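The Bus to Vonach

The bus was late and Zdeňka Michalík had the tin on her knees the whole way, both hands on the lid like it might get up and leave.

Four hours from Grellmont. Rain, then no rain. A boy across the aisle eating sunflower seeds out of his sleeve. She had slept maybe ten minutes and dreamed the phone bill.

433, said the ticket. Seat something, she never looked. Sat where she wanted. Driver didn't care.

In the tin: 500 in twenties, rubber band, her mother's ring that wasn't gold, a letter from the Risten house. The letter said come before the end of August or we will assume you do not want it. We. As if her uncle had ever been more than one person. He'd typed it too. He must have gone out and found somebody with a typewriter.

It. He didn't say what it was. He never did say.

She'd read it at the sink, standing up, with the water running. Read it again on the stairs at work and again in the bathroom at the station. By then the fold was going soft and she stopped because she'd need it whole. For what? To wave at him, probably. You wrote to me. You wrote first, remember that.

Twenty years and he wrote first.

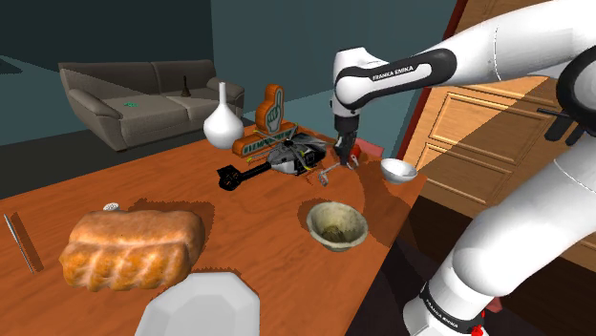
The last time, she was nineteen and it was snowing in the yard and he had thrown her suitcase off the porch. Not hard. It just sort of went. The clasp opened and her stockings were all over the snow and neither of them moved to pick them up, and then her mother came out in slippers and did it, on her knees, not saying one word to him or to her either. That was the part she couldn't get past. The slippers. They were soaked through and pink.

She'd meant to send new ones. Every Christmas she meant to.

"Vonach," the driver called. "Vonach, ten minutes, no smoking by the doors."

She got off. Legs like wood. A kiosk, a dog, a bench with a slat gone. She bought a coffee and it was mostly milk and she drank it too fast and burned the roof of her mouth. The woman in the kiosk looked at her twice.

"You're a Michalík."

"No," Zdeňka said.

"You have the forehead."

She paid for the coffee again by mistake and the woman pushed the coins back through the little window, and kept looking.

"He's bad, you know," the woman said. "Your uncle. Since spring. He doesn't come down for bread now. My son takes it up and leaves it on the step."

"Does he say thank you?"

The woman laughed, a short one, through her nose. "He says the crust is burned."

Well, that was him. That was him exactly and Zdeňka had to turn around and look at the bus, the mud on the wheels, the boy's face against the glass, asleep now with his mouth open. Something in her chest had gone sideways. She had a whole speech. She'd worked on it since Grellmont, since before Grellmont, it had a beginning and a part about the suitcase and an ending where she put the money on the table and said there, for the roof, now we're even. And she could not remember how it started.

The crust is burned. He used to cut it off for her. Cut it off and eat it himself, complaining the entire time, and give her the middle with butter. She was six, seven. She'd forgot that. How do you forget a thing like that and keep the stockings?

"What time do you close?" she said.

"When I want."

"Do you have a loaf that isn't burned?"

The woman went in the back. Rustling. A radio back there, a man reading out river levels. She came out with a round one in paper and wouldn't take anything for it, and then did take something, and then put in two apples with the bread to make up for it.

The driver started the engine. Zdeňka ran, coffee in one hand, bread under her arm, and she was on the second step when she realised the tin was on the bench.

She'd put it down. All that way holding on to it and she'd put it down to look for change.

The dog was sitting next to it. Not doing anything. A yellow dog with one ear.

"Wait," she said to the driver, "wait, wait, please," and he said lady, I've waited, and she ran back and got it, and the lid was still on, and the dog watched her go with great disapointment.

She sat up front this time. The tin on the floor between her feet, the bread in her lap. It was still a little warm underneath.

"How far to Risten?" she asked.

"Next one," the driver said. "You getting off there?"

"I don't know yet," she said, and tore off a piece of the crust and ate it.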